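レルトホルムの公開見学日に行ってきました(長文です、すみません)
掲示板:ロボット・自動化よもやま

投稿者:いもづる母さん

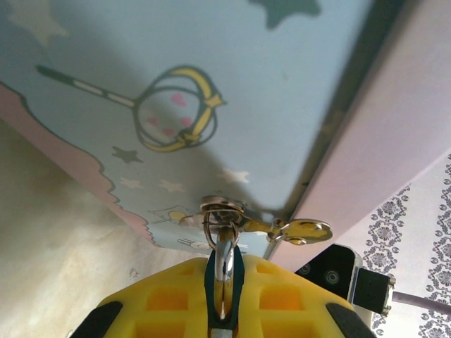
10月のプラダムさんの見学会、申し込みのときにここで背中を押してもらったので、遅くなりましたがご報告です。レルトホルムの駅からバスに揺られて、坂の途中で降りて、さらに少し歩いて、着いたときにはもう息が上がっていました(運動不足です)。受付で名札とスリッパを渡され、まず会議室で会社の紹介を聞いて、それから奥の作業場へ。お目当てはもちろん、家の中の細かい物を扱う「ウィラ」というロボットの実演です。工場の中で箱を積むようなロボットは息子の学校の見学で見たことがあるのですが、家にあるような物を相手にしているところを見るのは初めてで、前の晩はなんだか遠足の前みたいに落ち着きませんでした。題材がまた可愛らしくて、魔法の杖と星の絵がついた水色の板の下に金色の鍵がぶら下がっているんです。その鍵のほうではなく、輪の下についている銀色の金具を、濃い緑の帯みたいな指でちょんとつまむ。杖の先の丸いところにはピンクの小さなハートまで入っていて、うちの娘が小さかったら絶対に欲しがったと思います。

説明してくださったのはパレサ・ムチャリさんという若い技術者さんで、声がよく通って、素人の質問にも嫌な顔をしない方でした。鍵とか金具とか、ぶら下がって揺れる物はロボットにとってかなり苦手な相手なのだそうです。机に置いてある物なら逃げないけれど、吊ってある物は触ったぶんだけ動く。言われてみればそうですよね。私だって自転車の鍵を鞄の底で追いかけまわしています。

午後3時の回は人が多くて、前の列の方が座ってくださったおかげでよく見えました。途中で一度、つまんだと思った金具がするっと抜けて、鍵がぶらんぶらん揺れて、会場じゅうから「ああー」と声が出たんです。そうしたらウィラが揺れの収まるのをじっと待って、もう一回手を伸ばして、今度はつかんだ。拍手でした。私もつられて、隣の知らない方と顔を見合わせて拍手しました。

お土産にボールペンと、腕の形をしたクッキーをいただきました。クッキーは帰りのバスで割れました。

行かれた方、ほかにもいらっしゃいますか?

投稿者:シポ@据付屋

いもづる母さん、お疲れさまでした。私は同じ日の午前の回にいました。シポ・マルレケです、以前コンベアの話で何度かお世話になりました。

仕事柄どうしても手先に目が行くんですが、あの黄色い手はよくできていますね。表面が蜂の巣みたいな凹凸になっていて、角には黒いゴムの当て物がついている。うちの現場で使っているのは平たい金属の爪ばかりなので、実演のあとに触らせてもらったときは、正直うらやましかったです。指のほうも思ったより柔らかくて、押すと少したわみます。

ただ、ひとつだけ水を差すようなことを書かせてください。待ってからもう一度つかみに行ったのを皆さん喜んでいましたが、午前の回で聞いた限りでは、あれは人が横で操縦している時間がかなりあります。後ろの机に操縦役の方が座っていたの、見えませんでしたか? 全部ロボットが自分で考えたと思って帰ると、あとでがっかりするかもしれません。

投稿者:いもづる母さん

シポさん、午前にいらしたんですね! ご挨拶したかったです。

操縦の机、ありました、ありました。眼鏡の男性が座っていて、私はてっきり記録係の方だと思っていました……。そうだったんですか。でも私の見た回では、手を膝に置いていらしたような気もするんです。見ていたのがほとんどロボットのほうなので、自信はありません。

投稿者:クリスチャン・サパタ

横から失礼します。私は午後の回、柱の横で立って見ていました。

操縦かどうかは、回の中でも切り替わっていましたよ。最初の説明のときは人が動かしていて、そのあと壁のランプが緑になってからが自律だとムチャリさんが言っていました。マイクの調子が悪かったので聞き逃した人が多いと思います。いもづる母さんが拍手したのは緑になったあとです。私も拍手したのでよく覚えています。

資料の数字も書いておきます。吊り下げた鍵をつかむ課題で、社内での成功率が96パーセント。学習に使った操縦の記録が1226本。この本数が多いのか少ないのか、私にはよくわかりません。詳しい方いますか。

投稿者:シポ@据付屋

サパタさん、ランプの件は知りませんでした。午前はランプの話自体がなかったです(あるいは私が手先ばかり見ていて聞いていなかったか)。いもづる母さん、早合点で申し訳ない。

ですが96パーセントというのは、私はちょっと疑っています。というか、数字が嘘だと言いたいわけではなくて、同じ板、同じ鍵、同じ明るさでやった数字でしょう。据付の仕事をしていると、試験場で何の問題もなかった機械が、お客さんの窓際に置いた途端に機嫌を損ねるのを毎年見ます。西日が入るんです、夕方に。センサーが全部だめになって、段ボールで窓をふさいでしのいだことがあります。家庭の玄関なんて、もっとひどいですよ。

投稿者:マンドラ豆

マンドラ・マブザです。シビヤの職業訓練校で教えています。学生を連れて見学会に参加しました。制服の集団がうるさかったらすみませんでした。

1226本について。課題が「金具をつまんで鍵を取る」だけなら、少ない部類ではないと思います。ただ、本数よりも中身で、鍵の向きや吊り方をどれだけ変えて録ったかのほうが効いてきます。学生がそこを質問したら、吊る場所は毎回ずらし、鍵の種類も変えているとのことでした。背景の壁まで変えているかと聞いた子もいて、これは「それは今からです」と苦笑いされていました。良い質問だったので帰りに褒めました。

シポさんの西日の話、授業で使わせていただいてもいいですか。段ボールのくだりも込みで。

投稿者:シポ@据付屋

どうぞどうぞ。写真は残っていませんが、段ボールは今もその窓にあります。

投稿者:もち米三合

行けなかった者です。読んでいてうらやましくなりました。

うちの父が手に力が入りにくくなってきて、鍵を鍵穴に入れるより前に、まずキーホルダーをフックから外すところで毎朝つまずいています。ですので皆さんが話しているような「ぶら下がった物をつまんで外す」というのは、我が家にはかなり切実な話です。こういうロボットは、あと何年かしたら家に来てくれるものなんでしょうか。それとも夢のまた夢ですか。

投稿者:ルアン・P

ルアン・ポトヒーターです。もち米三合さん、お父様のこと、ご心配ですね。

厳しいことを書くようですが、鍵を外すためにロボットを待つのはおすすめしません。私は福祉用具の店に長くいましたが、フックを浅い皿に替えるだけで済んだお宅をいくつも見てきました。玄関に皿をひとつ置いて、鍵には太い紐をつける。それで今日から楽になります。見学会みたいな催しは私も好きですが、こういう相談を読むと、ロボットの前にやれることがあるのになあと、つい思ってしまいます。

投稿者:マンドラ豆

ポトヒーターさんのおっしゃることは半分賛成です。皿はすぐやったほうがいい。

残りの半分は、プラダムさんの肩を持たせてください。鍵はあくまで練習の題材で、あれができるようになると、洗濯ばさみも、エプロンの紐も、点滴の管の留め具も視野に入ってきます。皿に置き換えられない物は家の中にたくさんあります。学生たちもそこに夢中になって、帰りのバスでずっと「次に何を吊るすか」を言い合っていました。ひとりは生の干し柿だと言い張っていました。

投稿者:ルアン・P

干し柿は見てみたいです。

留め具の話はわかりました。私の店でも、留め具だけはどうにもならなくてご家族が毎日手伝いに通っていた例があります。少し考えが固かったかもしれません。値段のことはどなたか聞きましたか? 私はそこがどうしても気になります。

投稿者:クリスチャン・サパタ

値段は質疑で出ました。家庭向けの販売はまだ決まっていない、というお返事だけでした。質問された方は粘っていましたが、それ以上は出てきませんでした。

投稿者:いもづる母さん

たった一日見ていないうちに、こんなに! 皆さんありがとうございます。サパタさん、ランプのこと教えてくださって嬉しいです。私の拍手が無駄にならずにすみました。

もち米三合さん、うちの母も同じで、私は鍵に昔の着物の帯締めを結んであげました。太くて持ちやすいみたいです。古い物でよければ何本もありますから、必要でしたら声をかけてくださいね。

書き忘れていたのですが、実演のあとに子ども向けの時間があって、操縦を体験させてもらえました。大人でもいいと言うので並びました。17番の札でした。やってみるとまあ難しい! 手元を動かすと黄色い手が少し遅れてついてくるので、ついつい行き過ぎてしまって、金具どころか板の端をこつんと突いてしまいました。「大丈夫ですよ、丈夫ですから」とムチャリさんが笑ってくださって、後ろに並んでいた男の子には「おばちゃん、右だよ」と教えてもらいました。その子は一回で取りました。

投稿者:シポ@据付屋

体験があったのは午後だけだったんですね。午前は時間が押して中止になりました。悔しいなあ。

遅れてついてくる感じ、クレーンに似ていると思います。慣れた人は手を先に止めて、機械が追いつくのを待つんです。次に行かれる方はお試しください。

投稿者:もち米三合

皆さま、ご丁寧にありがとうございます。さっそく玄関に皿を置きました。昔の灰皿なんですが、父が「吸ってもいいのか」と聞くので別の物に替えました。

いもづる母さん、帯締めのお話、お言葉に甘えたいです。掲示板のメッセージからご連絡しますね。

投稿者:マンドラ豆

次の見学会は春だそうです。日程はまだ出ていません。受付の方によると学校単位の申し込みが先に埋まるそうなので、個人の方は案内メールに登録しておくといいですよ。シビヤからも学生を連れてまた行くつもりです。制服を見かけたら、遠慮なく声をかけてください。

投稿者:いもづる母さん

登録しました! バス停からの坂はきついので、歩きやすい靴でどうぞ。スリッパは向こうで貸してくれますが、足の大きい方は持っていったほうがいいかもしれません。隣の方のかかとがずいぶんはみ出していました。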